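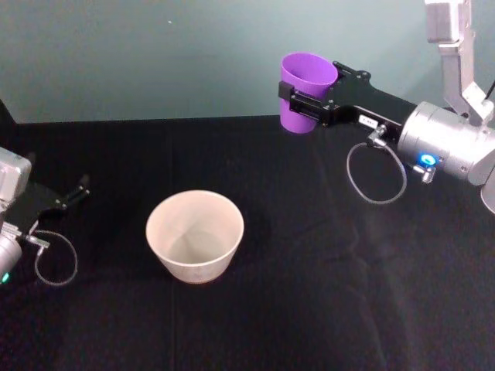

## Notes for the talk: cups on a dark cloth

*15 minutes, without questions*

Good evening. Tonight I want to speak about small things, the cups we drink from, and what we put under them.

At Tusodard we have 200 cups in our lending box. People borrow them for parties and bring them back in a paper bag. For a long time I put them on a white table when I chose which ones go together. The light ones almost disappeared.

(Wait a little. Ask who has a white table at home.)

Then I changed to black cloth. Three things to say about it:

- Choose a matte cloth. The shiny one from Brokarance gave me too many reflections.
- Black shows all the dust. Bring a lint roller, and do not believe that one time is enough.
- Iron it the evening before. My cloth keeps its fold line also after ironing — I stopped fighting with it.

Now the colors. Next slide.

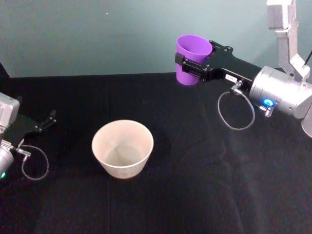 *Slide 2. Off-white and purple against black cloth and a teal-gray wall.*

The off-white cup has a slightly speckled surface. On a pale table I did not notice speckles like these. Its shape is also easy to read, wider at the rim than at the base. Purple is more difficult, so try it first in the room where you will use it.

(If there is time: tell about the Hnatiuk market in March, 100 cups and only one tablecloth.)

Please take a sample of cloth from the table near the door when you go out.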